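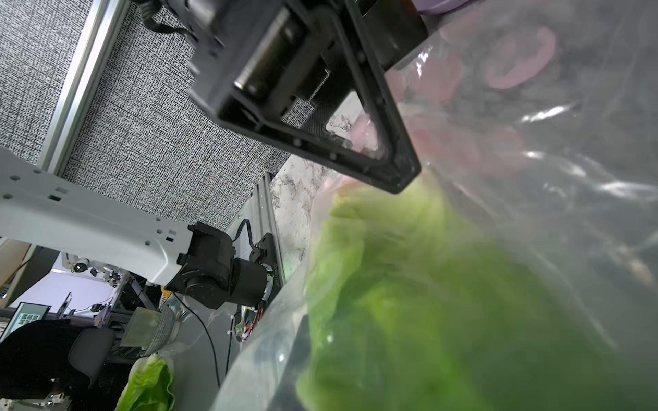

Anatole Barbier changed his phone plan in June of last year. He kept his number, moved from one carrier to another, and thought no more of it. What he had not done was tell his bank, his email provider or the tax software he uses for his small framing business that the old recovery details were out of date.

The number he kept was his personal one. The number attached to most of his accounts was a second line, opened years earlier for the shop, and it went back into the pool when he dropped it. Carriers reassign numbers. Somebody else now had his, and with it the text messages his accounts sent out when a password needed resetting.

Barbier found out when he got an email saying his password at Ultel, the invoicing service he used, had been changed. Then came one from Flelow, where he kept his customer files. Both resets had gone through by text message. Neither service had asked for anything else.

"I had good passwords," he says. "Long ones, all different. I was proud of that."

A password is only as strong as the way around it. Most people have been told to pick long ones and to stop repeating them, and many now do. Far fewer have looked at what happens when they click the small link that says they have forgotten it. That link is a second front door, and it often has a cheaper lock.

Where the weak points are

Recovery usually runs through one of four things: a phone number, a backup email address, a set of security questions or a list of one-time codes. Each fails in its own way.

Phone numbers get dropped, reassigned or moved to another SIM by someone who talks a call center into it. Backup email addresses go stale. A lot of people still list a school account or one from an internet provider they left long ago, and some mail services close unused accounts. Security questions ask for things a cousin could answer, or that a public profile gives away. One-time codes are the best of the lot, but they have to be stored somewhere, and a screenshot in the same photo library as everything else is a poor place for them.

Barbier's case had a further twist. His Flelow account was the backup address for his Kang account, and Kang was the backup for Flelow. Once one was lost he could not use the other to get it back. He spent six weeks writing to support desks. Flelow asked him for the month he had opened the account and the subject lines of recent messages. He got the month wrong on his first try and was locked out of the form for 24 hours.

He has the account now. The customer files were still in it, though some invoices at Ultel had been edited to show a different bank account. Two customers paid the wrong one. One of them got the money back.
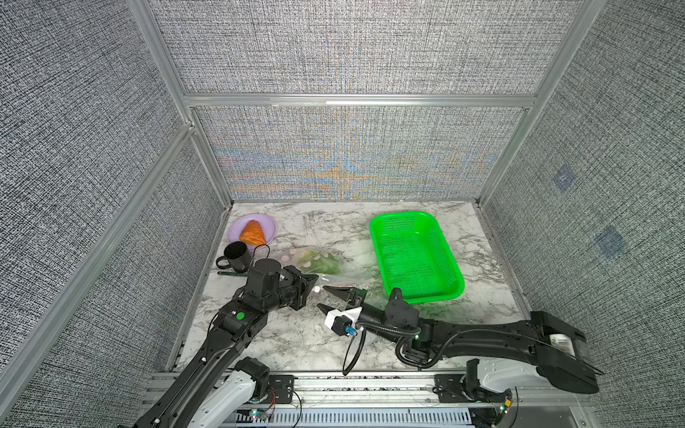 What to check, and in what order

Start with your main email account, because nearly everything else resets through it. Open the security settings and read the recovery section line by line. Remove any phone number you no longer have. Remove any address you cannot sign in to today. Try signing in before you decide – people are often wrong about this.

Next, turn on an authenticator app or a passkey. If the service lets you switch off text messages as a fallback, do so once the new method is working. Some services leave the text option on after you add an app, and an attacker will simply choose the easier one.

Print the backup codes. Put them with your passport or your lease, and write the name of the service on the sheet. Barbier had printed a set once, with no label, and threw it out during a move.

For security questions, lie. The name of your first pet can be a random string saved in a password manager. Skudodex, the manager Barbier uses now, has a notes field for each entry and most others do too.

Then draw the chain. Write down each account and an arrow to whatever it resets through. If two accounts point only at each other, break the loop by adding a third method to at least one of them. Banks and phone carriers belong on the page as well. Ask your carrier whether it offers a PIN or a lock against moving your number, and set it.

When you change a number, keep the old one alive for a billing cycle or two while you work through the list. It costs a little. Barbier would have paid it gladly. He still gets mail meant for whoever had his current number before him, including appointment reminders from a dentist in another state. He has called the office and asked them to stop. They told him only the patient can change the number on file.

Filed under: Security & Privacy | Accounts and Passwords

Shares: 24 | Comments: 6

Related stories

Passkeys at home: setting one up on a shared computer
What happens to your email when you stop using it
Is a paper password book such a bad idea?
How to lock your phone number against transfers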